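August, bench log, Stornau cell

Run 18 died again and this time I was standing right next to it, so let me get it down before I forget. The task is the two-cube one: both foam blocks start inside the marker oval, arms come in, green gets picked. Same start as always.
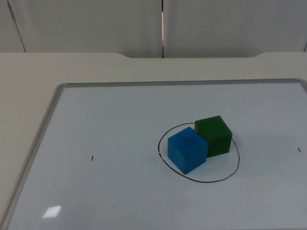 Start layout, arms parked.

The left arm did nothing odd. The right one went for green, closed, and threw error 3666, the grip force fault. Then it just kept closing! A good 2 seconds before the stop kicked in. Foam doesn't care much, but a finger would, and Rodica Gavrilă had her hand on the board moving blue back only a run earlier. She's fine, but I didn't love it.

Pulled the wrist camera still to look at how the fingers sit against green. I only see them on the right side of it, so I can't say much about the grip from this one. Ask Scanlon for the joint log too.
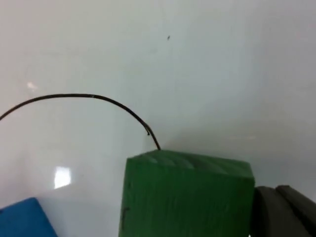
To do before run 19
- Drop the force limit to 12 N on both arms
- Find out why the stop is late (Walley's driver? I updated it last week and didn't write down the old version — dumb)
- Hands off the board unless the arms are powered down, me included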